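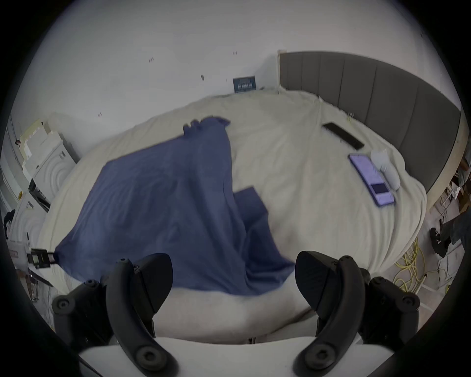
Kirkent, Tue 10 August

Part 3: Spreading and folding the blue sheet

Right, on to the thin blue sheet, the one that goes over the duvet on warm nights. I had a whole page on this in the May version of the guide and it was far too long, so I've cut it down to the bits I still get asked about (mostly which way up, and how on earth to get it square).

Before you start

Move anything small off the duvet. Remotes and phones vanish under this sheet in no time, and then you're patting the bed all over looking for them. The duvet itself doesn't need to be smooth — mine never is — but give it a tug if there's a big lump in the middle.

Spreading it out

1. Drop the sheet near the middle of the bed, still bunched up if that's how it came off the airer.

2. Find one short edge. On the Tamuno sheets it's the one with the wider hem, on the older Rikico ones both ends are the same so just pick one.

3. Take hold of the two corners of that edge and walk them apart until there's no slack between your hands.

4. Lift, give it one good flap and let it come down by itself. Don't chase it!

5. Pull the far corners out last. If a flap has doubled under, peel it back from the corner.

Note: it's lightweight stuff and clings to itself, especially straight from the wash. I leave mine for 20 minutes before I try to do anything clever with it. 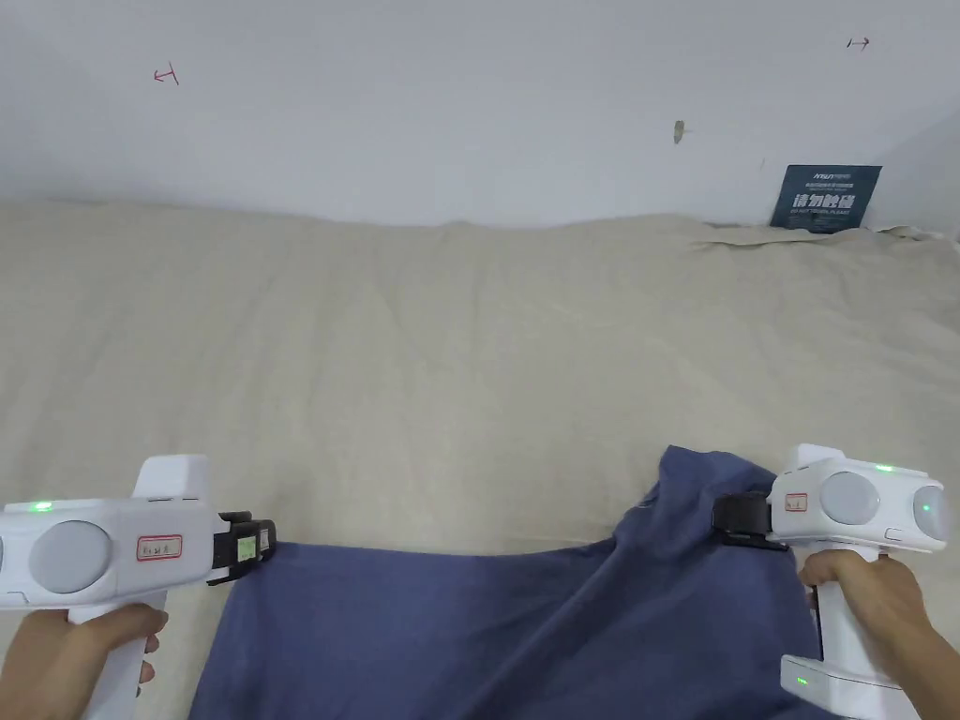 Keep the edge level while you do this, or you'll end up with a long triangle down one side and have to go back to step 2. I still do that more often than I'd like.

Folding it away

6. Bring the short edges together, then fold the same way again.

7. Smooth from the fold outwards with the flat of your hand.

8. Fold into thirds across. It should now fit the Dravel under-bed box, which is 63 cm long inside, with room for the pillowcases on top.

Caution: take rings and bracelets off first. The weave is fine and a snag runs a long way.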